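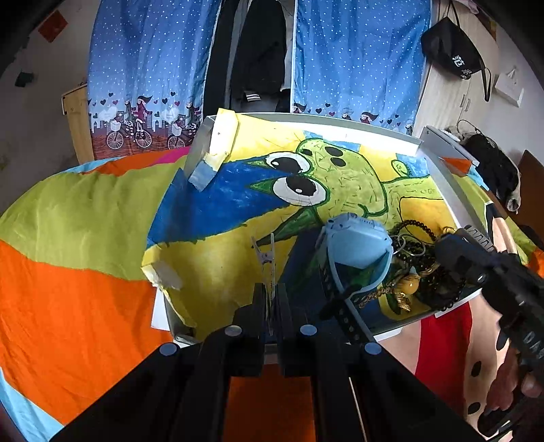
Shop > Bedroom Storage > Trays and Catchalls > Heter Shallow Tray

Heter Shallow Tray, White

The Heter is a low, open tray for the small things that end up on a bed, a dresser or a windowsill. It has no lid and no compartments. You put things in it, you can see all of them at once, and you can carry the lot to another room without dropping an earring on the stairs.

We make it in white only. We tried a gray one and a dark green one, and in both of them silver wire and hair clips were hard to find in the evening.

What people use it for

Mostly jewelry and hair things. A tray this shallow is good for sorting a tangle, as you can spread beads and chains out flat and work on them from any side. Hair clips, a watch strap, a small plastic case and a few necklaces go in together with room left to move them around. It also does well as a place to empty your pockets, or for beads and thread if you do repairs at home.

Lining the tray

The tray comes without a liner. The base is smooth, so light items can slide when you pick it up. A sheet of paper on the bottom helps with that, and a child's painting does the job as well as anything we sell. Masking tape at the corners will hold it and peels off later. Two pieces are enough if the paper lies flat. If it curls, tape all the corners.

Let paint dry fully before you put metal on it. Chalk and soft pastel will come off on your things - use those drawings somewhere else.

If you would like a fabric base, the Hendricks felt liner is cut to fit the Heter and drops in without glue. It is sold separately.

Using it on a bed

The underside is flat and has no feet. We left them off so that it would sit steady on a bedspread or a quilt, where feet tend to sink in and tip the tray. On a very soft mattress, put the heavier pieces near the middle. On a hard table the tray can be slid from side to side without marking a normal varnished surface, but please lift it on glass.

Sorting a tangled pile

Customers write to us about this more than about the tray itself, so a few notes:

Take out the clips and anything with a clasp first.
Lay long strings of beads out in loose curves and don't pull on them.
Open every clasp before you start on a knot in a chain.
Leave wire loops and hoops until last. They bend easily and are simple to lift out when the rest is gone.
Keep pendants on their chains unless the knot is right at the ring.

Care

Wipe with a damp cloth and a little dish soap. Do not put it in the dishwasher. Tape residue comes off with cooking oil on a paper towel, then soap. Nail polish remover will dull the finish.

Ordering

Sold singly or in a carton of 6. Cartons ship flat-stacked with paper between the trays. Schools and craft clubs can order by the carton on account. Our last run was 1,000 trays and the next is due in January, so stock may be low before then.

The Truder deep tray is the same idea with higher sides, better for balls of yarn and bottles. The two do not stack with each other.

Comments (4)

beadbox
Have 2 of these, one for sorting and one for finished pieces. The low sides are what I wanted. Wish it came with a lid for when the cat is in.

M. in Duluth
Smaller than I pictured but my own fault for not measuring. Holds all my everyday necklaces. The oil trick for tape worked, took two goes.

quiltnook
Does the felt liner fit the older Finis tray too?

Shop reply
No, sorry. The Finis has rounder corners and the liner buckles. You can trim it with scissors - go a little at a time.

tansy44
Used mine with no liner for months and the clips slid everywhere. Put paper in on Saturday and it's much better.

Contact us | Delivery and returns | Copyright Heter Home Goods | Back to top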